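Chore Log: Sewing and Mending

Selorm Abubakari keeps this gallery of machine handwork for anyone asking when a robot will take over the mending basket. Earlier pages covered folding, dish loading and shelf stocking. This one covers stitching, on a practice pad of synthetic tissue. The bench task is close to hand sewing: pass a thread, tie it, trim it, move on.

Thread is a hard material for a machine. It has no fixed shape, it crosses itself, and it hides behind the tool that holds it. A towel has corners to look for. A strand of suture has two ends, and one of them is usually somewhere inconvenient. 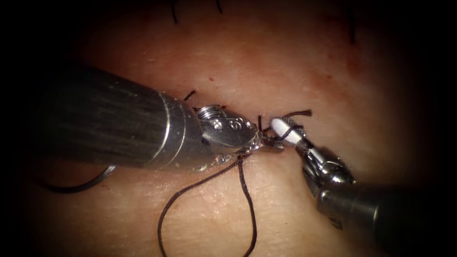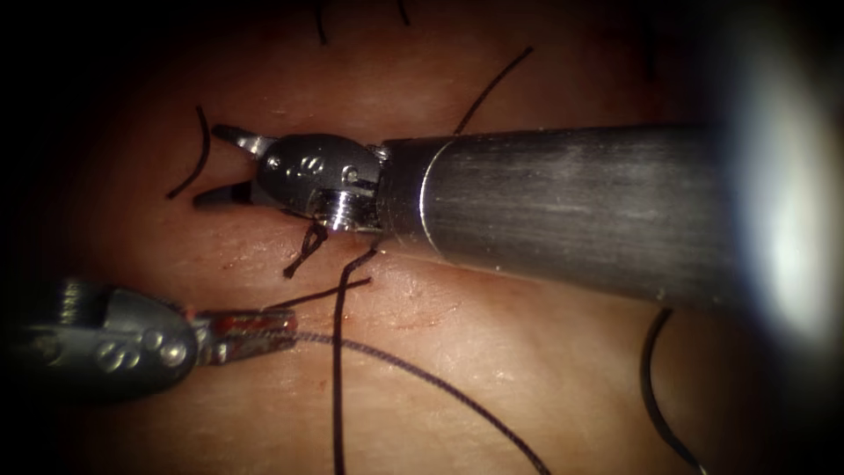
Two-arm suturing on a tissue pad. First picture: thread wrapped at the jaws, knot in progress. Second picture: left jaws holding thread, right jaws open.

For scoring, Vonus rates a household task on four points: grasp, placement, finish and recovery from error. Recovery carries 40 percent of the mark. A dropped sock costs little. A slipped loop can mean cutting the thread and starting the stitch again.

Buttons and hems remain on the list as untested. Cloth shifts under the needle far more than a pad does — and a hem has to look right from both sides. The Tarard hemming trial is planned for October, with a limit of 60 minutes per garment.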